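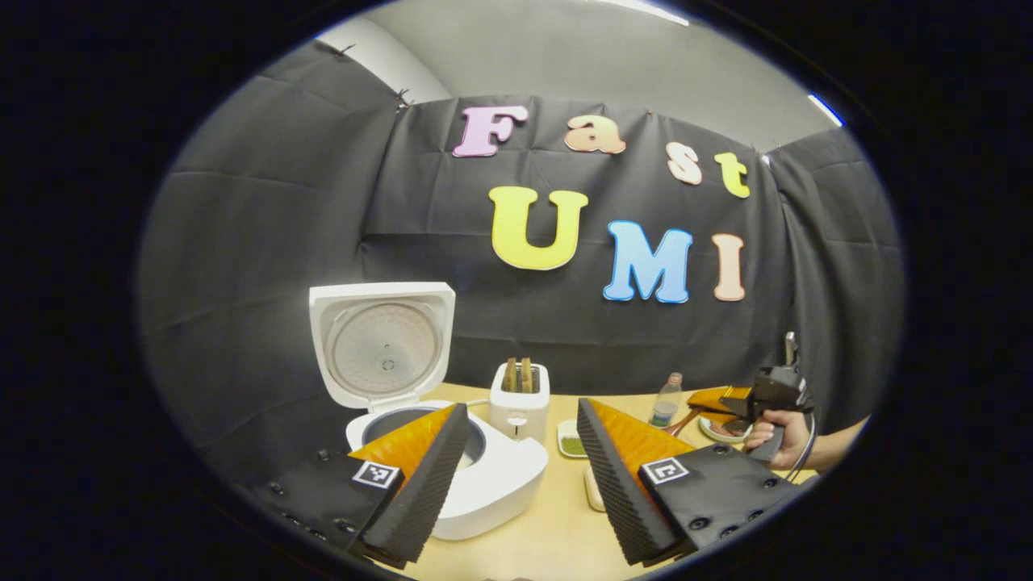 Feb 18, 2025
Halyna Dmytriv

Transfer of the Skitura live reels, continued. Reel 2 of the October set, quarter-inch, recorded at the Hesley hall. Box says full track. It's half track, both directions, and the second side was never logged.

Baked overnight per Hryhorii's schedule. First pass shed a little oxide on the lockout side of the capstan, cleaned heads and guides, second pass clean end to end. Azimuth set by ear on the fiddle in the opening reel, then checked on the phase meter. Drifts after the splice at 696 seconds. Reset there and captured the remainder as a separate file. Do not join them until Vitalii has heard both.

Speed: the accordion sits 14 cents sharp against A440 if we trust the box speed. Anayeli thinks the band tuned high that night, and the between-song talk does sound natural as it stands. Hum from the hall PA is no help, too much wow in it to read. Left at nominal speed. Noted in the sidecar file.

Side B content, in order:
– tuning, long
– slow air, unaccompanied voice, two verses, starts late
– set of polkas, third one breaks down and restarts
– announcer, very close to the mic, reads out the next act
– same air again with harmony in the third part up, complete

The second take of the air is the one to use. Level peaks on the top voice in the last verse, tape saturation and nothing to be done about it. De-clipping tried at the lightest setting and it dulled the consonants. Removed.

Zinchenko preamp, left channel: crackle when the gain pot is moved past noon. Worked around it by running lower and making up the gain after conversion. Needs contact cleaner before the next reel. Olesia has the can.

Drarneo want the air for the radio program at 182 seconds or under. With applause trimmed to a short fade it fits. I would keep the breath before the first line – they cut it last time and the entry sounded like a mistake.

Open:
Side B track names. Anayeli to play the polkas to someone who knows the repertoire.
Tape stock on reel 3 looks different from this one, check the backing before it goes in the oven.
Folder for Vitalii is on the shared drive, raw and trimmed versions both.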